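About Wutero

Wutero sorts and grades mixed household goods and toys for reuse. The company was set up by Naa Tetteh in Dulldale and works for charity shops, nurseries and house clearance firms. Work is carried out at two sites, Peltach and Agbeko.

What we handle

Goods are accepted in mixed lots. A standard lot is limited to 2000 items, and glass, batteries and upholstered pieces are excluded. Each lot is weighed on arrival, given a lot number and tipped into bins in small quantities.

How sorting is done

Items are taken from the bin one at a time and placed in one of four streams: toys, kitchen, personal care and unidentified parts. Toys are checked for splits, sharp edges and missing pieces. Cups and other hard plastics go to the wash line. Brushes and combs are graded separately – most are recycled, as few customers will accept them second-hand.

The Agbeko site has 984 square metres of floor space, the Peltach site 881. Both run the same grading sheet, which is revised every August.

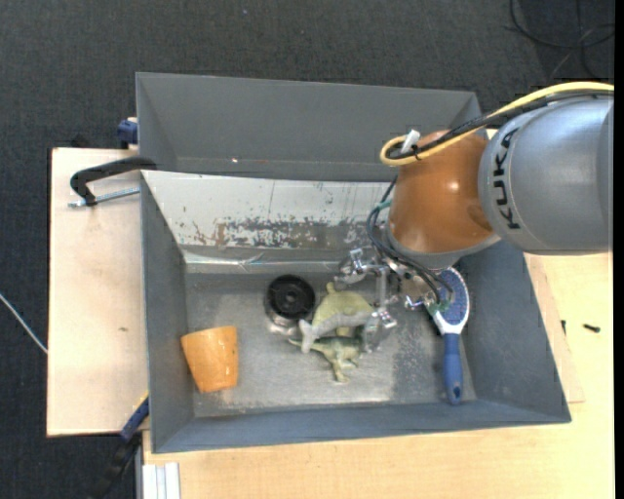
Mixed items in a grey sorting bin, including an orange cup and toy animals.

Records

A written count is issued for each lot, listing items by stream and grade. Customers may collect rejected items within 2 weeks of the count being issued. Enquiries about lot sizes and collection should be sent to the Dulldale office.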